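Culture > Television > Opinion

Give the history documentary its patience back

143 shares | 18 comments

Last updated: Sat 15 October

Another week, another presenter striding up a wet hill in a long coat. I watched all three parts of The Orakzai Inheritance on Derow and learned what would fit on a postcard. Who owned the land, who forged the deed. That's it. Three hours.

The rest? Drone shots. Door knocking. A recap after every break of things we saw before the break, as if the viewer had been hit on the head by the adverts.

And the subject is good, which makes it worse. A disputed will of 1622, a family split down the middle, a box of letters at Fendale that hardly anyone has read. So read them to us! We got maybe four lines, whispered over a candle. Then back to the car.

I don't mind a presenter. I mind a presenter being surprised for a living. The old Mimarwood films just sat an expert at a table and let them talk – dull haircuts, long sentences, and you came away knowing somthing. Theyd never get made now, I'm told. Too slow. Well, slow compared to what? A man parking?

One hour, fewer hills, more letters. Second series is due in March and I will watch it, grumbling.

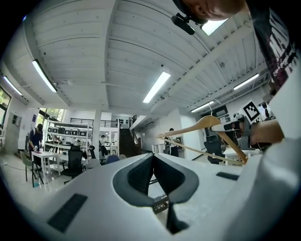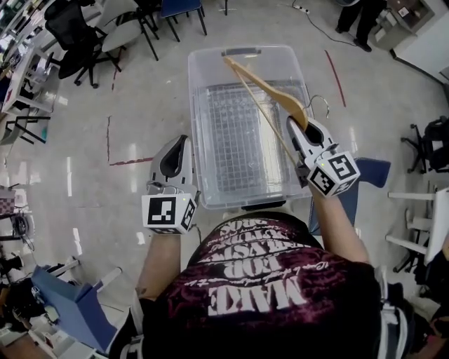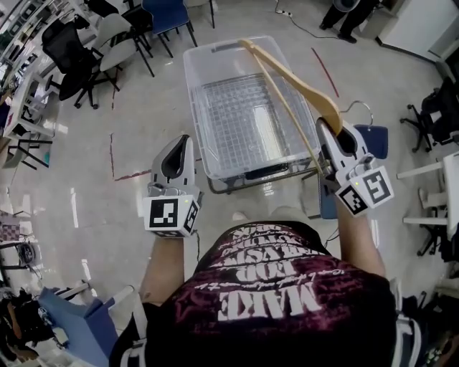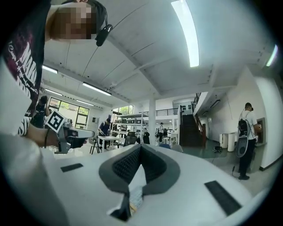
Words: Mimarwood Viewer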